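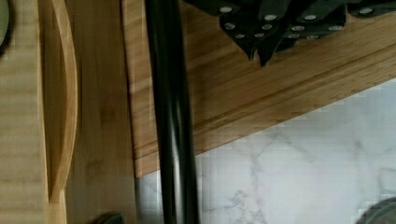
Wrist camera view, knife handles to the right of the black bar.

Ticket: Kitchen cell, drawer task stops partway
Site: Galtdale
Opened by: Alžběta Michalík
Opened: 8 October 2026
Priority: 3
Status: Monitoring

Problem
Arm stops during the drawer pull on the bamboo organizer. Controller logs a force limit fault and holds position. It came up on 2 runs out of 51. Restart clears it. No fault on the counter moves.

Checked so far
Wrist camera mount screws tight. Gripper linkage has no play by hand. Force limit was still at the value set in September, so I left it alone.

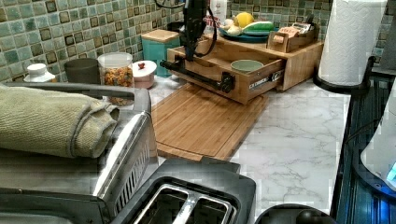 Photo: A. Michalík / Landotness

The linkage meets the drawer front at the dark fitting, and the slide is on the side of the drawer. I ran the drawer by hand with the arm parked. It drags near the end of travel. Wiped the slide and ran it again, better but still not smooth. Bowl can stay in the drawer for testing.

Second thing, the arm cable. It needs enough slack for the full reach but shouldn't catch on anything on the counter. Tóth asked for a picture from overhead before we change the routing.

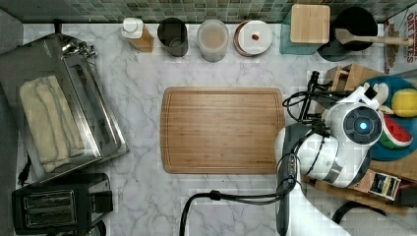
Overhead view with cutting board at center, cable loop at lower middle.

Reply from Tóth: loop is wider than it needs to be. Take up 160 mm at the base clamp, then jog through full reach at low speed and watch the wrist.

Done. Full reach is fine, no pull at the wrist. Replacement drawer slide ordered from Corneck. Leaving this open until it is fitted and the drawer task has been run again.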